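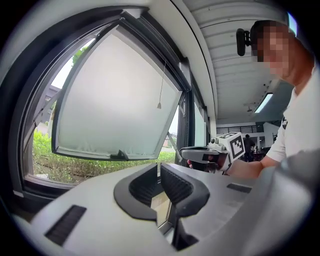

Cirillo Robotics Lab Course
Unit 11 handout: Loss of tracking and unsafe replay in window-handling tasks

Reading before the session: the Rerero operator sheet, sections on marker visibility and cable routing. Bring your own notes on coordinate frames from Unit 4. The handout assumes you can read a pose log and plot it.

1. Background

The Trallard task set covers fixed household and office hardware: doors, drawers, latches, windows. Demonstrations are recorded with two hand-held grippers. The pose of each gripper is estimated from the marker cube mounted on it, and the jaw opening is logged alongside. The recorded path is later replayed on the Flirura arm, first in simulation and then at reduced speed on the real hardware.

The awning window is the hardest item in the set. The sash is hinged at the top and swings outward at the bottom. The latch is on the lower edge of the sash, so it moves along an arc away from the operator as the window opens. The hand has to follow that arc past the plane of the wall.

2. The incident

On 21st June the arm replayed demonstration 418, a window-closing run that had passed the automatic checks. Partway through the pull the commanded position of the left gripper jumped toward the hinge side. The arm followed the command, the jaw struck the sash frame, and the force limit stopped the motion. There were no injuries. One finger pad tore and was replaced. The sash was checked and still latched.

The log showed the following sequence:

Frame 460: both cubes tracked, reprojection error normal.
Frame 471: left cube down to one visible face, seen at a steep angle.
Frame 479: left pose flips. The position changes a little, the orientation changes a lot.
Frame 490: second face visible again, pose returns to the correct branch.

The gap filter did not catch this. It looks for missing poses, and there were none. Every frame between 471 and 490 had a pose, and 11 of them were wrong.

3. Cause

A single flat square marker seen from far away or at a steep angle has two pose solutions that fit the image almost equally well. Small errors in the corner positions decide which one is chosen. With two faces of the cube in view the ambiguity normally goes away, as the faces constrain each other.

At a window the problem is made worse by light. A bright opening behind the gripper pulls the exposure down, the white border of the marker loses contrast against its surroundings, and corner detection gets noisier. Reach adds to it: the wrist turns as the arm extends, and a face that was toward the camera at the start of the pull may be nearly edge-on at the end.

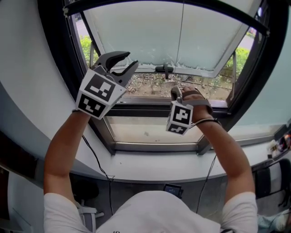 Figure 1. Both grippers raised at the awning window, two faces visible on each marker cube. Note the cable hanging from the left gripper across the ledge.

4. Secondary finding: cables

The review of demonstration 418 also found a short stall in the left-hand path just before the flip. The operator's notes record a cable catching on the edge of the ledge. The tug turned the wrist by a few degrees, enough to hide the second face. The stall would have been harmless alone, but it put the cube at its worst angle while the hand was at full reach.

A hanging cable is a hazard in its own right. It can snag on a latch or a support arm, and a loop on the floor can catch a foot or a chair leg. Someone leaning toward an open window has less balance to spare than someone standing upright.

5. Changes to procedure

a. Orientation jump check. Any change above 30 degrees between consecutive frames rejects the demonstration. This applies to each gripper separately.

b. Face count. Frames with only one face visible are flagged. A flagged run goes to manual review before replay.

c. Replay guard. The Flirura controller now compares each command with the previous one and halts on a step in position or orientation. The force limit stays in place as the last barrier and must not be treated as the first.

d. Cable routing. Run the cable along the forearm and secure it at the wrist. Check the slack with the arm fully extended before recording starts.

e. Stance. Both feet on the floor. Do not put weight on the sash, the support arms or the ledge. Move chairs out of reach of your feet before you begin.

Items a and b were tested on the May recordings. The jump check rejected several runs that had already been approved – these have been withdrawn from the training set.

6. Exercises

6.1 Plot the left gripper orientation for demonstration 418 as a quaternion and as roll, pitch and yaw. Explain why the second plot shows a discontinuity that the first does not, and locate the true flip.

6.2 The threshold in item a is fixed. Derive one that depends on the frame rate and on the maximum wrist speed you consider plausible.

6.3 Describe a fault that would pass items a, b and c and still drive the jaw into the sash. Consider slow drift.

Hand in plots and code together. The log is in the Unit 11 folder on the course server.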